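3.2 Surface finish and perceived edge position

Participants in the Statcombe trial judged the edge position of 30 rendered objects under 4 lighting levels. Each object was shown for 2,000 ms, followed by a plain grey field. Responses were given with a sliding marker, and the error was taken as the signed distance between the marker and the true edge.

Error was smallest for matt objects of mid-range lightness. It rose for very dark objects, where shading gave little help in separating one face from the next. Duda reported a similar rise for painted blocks — though with fewer lighting levels and a fixed viewing distance. Adding a lighter trim to a dark body reduced the error along the trimmed edge (Figure 17) but had no reliable effect on the edges left plain. The order in which the objects were shown made no difference.
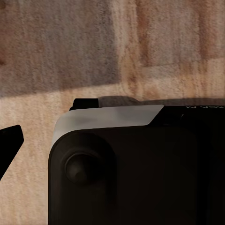 Figure 17. Rendered dark body with rounded corners and a light grey band.

We did not test coloured trims. The Soline set, prepared by Lis, includes several, and the same procedure could be applied to it without change. Scores for each participant are listed in Appendix B.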